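Moving to a smaller pantry, a thread 🧵 1/

Last month we moved from Avside to Poltwood, and the new kitchen has no pantry at all. So I had to learn how to keep food for a family in very little space. I write what I learned, maybe it is useful to someone.

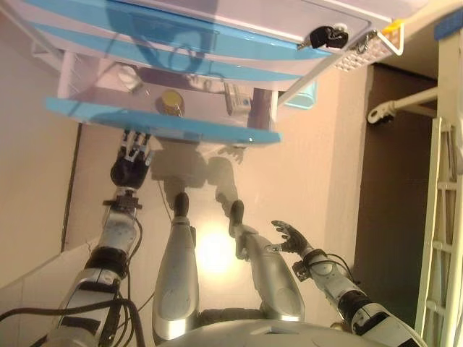 A jar with a yellow-gold lid and a small white box on a blue-edged shelf.

2/ First thing I did was to take everything out of the boxes and put it on the floor. I had 42 jars. I did not know I was a person with 42 jars. Eight of them were the same spice, cumin, bought at different times.

3/ My rule now: before I go to the store, I look at the shelf. It sounds very simple, but in the old apartment the pantry was deep and dark, and it was easier to buy one more than to search.

4/ Shallow shelves are better than deep ones. In a deep shelf the things at the back get old. If you have only deep ones, put a tray inside, so you can pull it out like a drawer.

5/ Labels. I tried the nice ones from Tukden, the ones you write on with chalk. They look pretty for one week, then a wet hand touches them and you don't know if it is flour or starch. I went back to masking tape and a marker.

6/ On the tape I write the name and the month I opened it. Only the month. When I wrote the full date I stopped doing it after a few days, it was too much work for me. "Rice, June" is enough.

7/ Someone asked me about glass or plastic. I keep glass for things with strong smell, like coffee and cumin (yes, all the cumin, now in one big jar). For pasta and beans I use plastic, it is lighter and my upper shelf is not very strong.

8/ The upper shelf is for things I use less than once a month. Baking powder, cake candles, the tea which guests like and we don't. The middle shelf is for every day. I did it the opposite way at first and my shoulder was complaining.

9/ What I did not solve: potatoes and onions. People say to keep them apart, in a dark place, with air. In my kitchen there is one dark place and it is under the sink, where it is humid. If you have an idea, please write me.

10/ Every Wednesday evening we cook with what is already open. The first time it was chickpeas with Yupanqui quinoa and the end of a jar of olives. My children gave it 2 points, they did not say out of how many. The next week was better, I made soup.

11/ Update to number 9: three people told me to hang the onions in a net behind the door. I bought the net today. The potatoes are still under the sink.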